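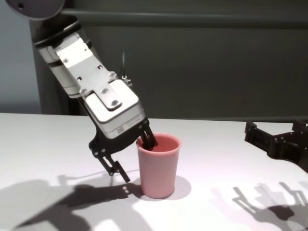 I have been writing the software that sits between a planner and a pair of arms for long enough to have opinions about it, and the one I keep boring my colleagues with over lunch is this: we should stop hiding the grasp from the people who have to live with it. By that I mean that the bit of code which decides where the fingers go ought to be the most readable thing in the whole stack, and in nearly every system I've been handed it is the least.

Let me take the cup, because everybody takes the cup. One finger goes inside, one stays outside, and you close on the wall. A child would call that picking it up by the edge. In our code at Clemer it was, until this spring, a row in a table with an offset, an approach angle and a score, and the score was 115 because somebody had once multiplied two other scores together and nobody wanted to touch it afterwards. When the arm chose that grasp over one around the outside, we couldn't say why. We could say that 115 was bigger than whatever came second, which is a rather thin sort of answer when you have a visitor standing next to you.

Finbarr Carroll, who looks after our planner and is a far more patient man than I am, used to defend the table. His case was that a rim grasp and a side grasp are the same thing to the controller, a pose and a closing distance, and that giving them names only flatters the programmer. I do see it. There is something lovely about a planner that doesn't know what a cup is, and for a good while I was on his side. But the controller isn't the only reader of that code. I read it, and the new starters read it, and so does whoever is on shift when the thing stops at ten to six with one finger in a tumbler and an error saying only that the goal constraint was violated.

So in May we tried it the other way. Each grasp became a small named object with its reasons attached: which surface it means to touch, how much room the fingers need on either side of it, how far above the table the lower fingertip must stay, and what the other arm is allowed to be doing in the meantime. The scorer still gives a number, but it has to give the parts of the number too. It took us longer than I'd promised, and I had promised it in front of people.

The change I care about most was a dull one. On a rim grasp the outside finger points down towards the table, and how low it can go depends on how tall the cup is and how deep you want the inside finger to reach. In the old table those were one offset. Somebody would deepen the grasp to stop a cup swinging and quite innocently send the other finger towards the tabletop, and then somebody else would add a correction for the tabletop, and by the end there were 4 corrections in three files, two of which cancelled out. Once the clearance had its own line, with its own name, we deleted the lot in an afternoon. I had a biscuit to celebrate – possibly several.

The second arm is where I expect to lose some of you. The fashion is to plan both arms together as one big problem, and on paper that's plainly better, as you find motions you would never find by taking turns. Trudwood, the planning library we use, does it well and quickly. My grumble is with what happens when it fails. A joint plan that fails tells you that both arms together couldn't manage, and you're left squinting at the viewer trying to work out which one was in the way. We now let the grasping arm state the space it needs, and the other arm plans around that as best it can. We lose a few clever motions, and I would happily lose a few more for an error message I can read before my tea goes cold.

Wen-hsiung Ho, who does our perception work, has a fair complaint about all of this, and I'd be a poor sort of essayist if I left it out. She says that named grasps tempt you into trusting the label. If perception says "rim", everything downstream relaxes, even though the rim came from a fit to noisy points and could well be a few millimetres out. An anonymous pose at least looks like the guess it is. I haven't a full reply. What we did was make the rim carry its own uncertainty, so the clearance check widens when the fit is poor, and the planner turns the grasp down if the gap between the fingers can't cover it. She thinks this is a plaster over the problem, and we are still arguing about it, mostly cheerfully.

People also ask whether any of it matters now that so much is learned from demonstrations. I think it matters more. We ran a learned policy through Saavedra, our replay tool, over 400 recorded attempts, and the named checks were what made the replays worth looking at. "Outside finger below clearance" is a thing you can search for and sort by. You can gather up every attempt where it happened, look at them side by side over a morning, and see whether the policy has a habit or has merely had bad luck. I don't need the policy to think in those words. I'd just like the tools around it to.

If you are starting a manipulation stack this year, then, my plea is a modest one. Write the grasp down in words a tired person would use. Split any number that is doing two jobs. Finbarr would want me to add that you should measure the planning time before and after, and he's right; ours went up slightly, and he has the graph pinned above his desk where I have to walk past it.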